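4.2 Changes at the bench

Before Onum, finishers at the Nerkus site wiped and passed on 200 parts a shift. With it, the target is 185, plus 30 minutes of showing the system how wiping is done. Management calls this a transition. The finishers call it teaching.

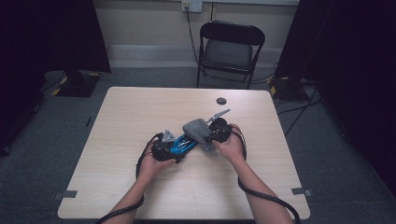

Figure 3. Bench work with two hand-held grippers, a gray cloth and a blue object.

4.3 Who gets the credit

Output logs list the demonstrations under Onum. The sore wrists are logged under staff.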